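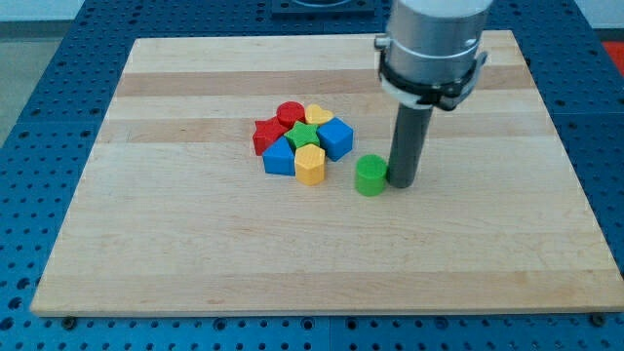

I have been thinking about maple again, which happens to me most years once the summer gets too sticky to bake. My first cutting board came from a little shop in Arncombe, and I kept it for 9 years before it finally split along a seam — I still miss it. What I love is the way the strips never quite match, pale cream beside a honey tan, with those few dark flecks you start to know like freckles. The light edge along the front is a lovely touch too, and bright shape blocks look so cheerful against wood like that!

My replacement cost 30 dollars and is a plain thing, but I oil it every November and it's coming along nicely. I leave the oil on overnight, wipe it down in the morning, and then do the back, which I used to skip. Next I want to try gluing up one of my own, if I can find five decent clamps.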